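**Two-arm bench cell: pads slipping, zero drifting on the left side**

**farzana_w** · 07/06/2020

Posting for a second opinion. We run a two-arm cell on a white bench, picking and placing light tableware and soft rounded items. Control is through Lashari, arms and end effectors are stock apart from the finger pads, which we had moulded by Gandutham. Wrist camera on the left arm.

The cell has done 3,127 cycles since the last full service in May. From cycle 2,737 onwards the log shows the left gripper closing further than commanded on soft items. The current limit is not being reached. I have re-homed the axis twice and it comes back within tolerance, then drifts again over a shift.

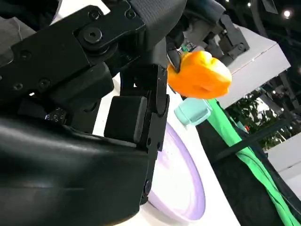 Pads were cleaned with isopropyl before the last run. Finger link screws were checked for torque at the same time and none had moved. I have not had the bracket off. Before I do, has anybody seen this with the same controller?

---

**s_mohmand**

Check the pivot at the lower end of the finger link before you touch the bracket. If there is play in it, homing will still pass, as the homing routine loads it one way only. Power down, hold the housing, rock the pad by hand. Any click at all and the bush is worn.

Also, what are you homing against? A hard stop or the pad faces?

---

**farzana_w**

Pad faces. That is the Lashari default.

---

**s_mohmand**

Then your zero moves every time the pads compress. Change it to the hard stop and put the pad thickness in as an offset. We did this on ours two years ago and have not gone back.

---

**edau_shahzad**

I disagree with that. Hard stop homing is fine for steel jaws. With soft pads you want the zero where the pads meet, or wear never shows up in the numbers and you find out when something gets crushed. I would keep pad homing, reduce the homing current and let the pads rest for 60 seconds before taking the reading. Moulded pads recover slowly.

The drift over a shift sounds thermal to me. Does it come back overnight?

---

**farzana_w**

Partly. I get nearly half of it back by the morning.

---

**s_mohmand**

Half thermal and half mechanical, then. Wear does show up with hard stop homing if you measure the pads, and that ought to be on the service sheet anyway. A caliper takes a minute.

---

**edau_shahzad**

It ought to be. On most sheets I have been handed it wasn't.

---

**caoimhe.h**

Leaving the homing argument to one side, look at the cable run. We had a multi-fingered hand on a bench cell where the cable looped up off the back of the hand and caught the forearm fitting at full reach. It pulled the connector slightly and the encoder dropped counts. Nothing in the error log, only a zero that crept. Send the arm to the far corner of the table at low speed and watch the loop.

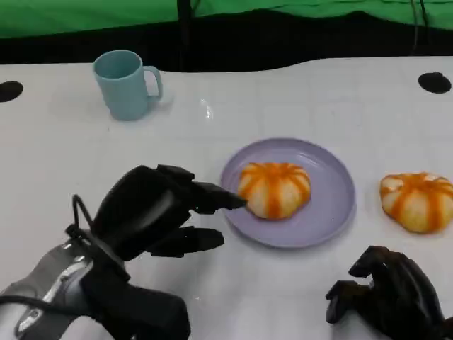 *Can I re-home one side without recalibrating the wrist camera?*

Re-homing the fingers leaves the camera calibration alone, provided the camera bracket has not been loosened. If you slacken the bracket bolts for any reason, redo the hand-eye routine before you run product.

---

**yasmine_f**

Agree with Caoimhe on cables. One addition: mark the bolt heads with paint pen once they are torqued. It saves guessing later about whether the bracket has been disturbed. We use the Purnetent pens, but any that survive isopropyl will do.

---

**farzana_w**

Results so far.

- Pivot: slight play, no click. Bush ordered.
- Cable: tie on the left side was too tight at full reach. Moved it back and left more slack.
- Homing: kept on the pad faces, with lower current and the 60 second rest, as Shahzad suggested.

Drift over the last shift was down to a third of what it was. I will not say which change did it, as I made two of them together.

---

**s_mohmand**

One at a time next time. Put the old tie position back for a shift and you will know.

---

**farzana_w**

Not keen to stress the connector again on purpose. I will put the homing current back to default after the bush is fitted and log a shift that way.

---

**edau_shahzad**

Log the housing temperature with it, please. Start, middle and end of shift is enough.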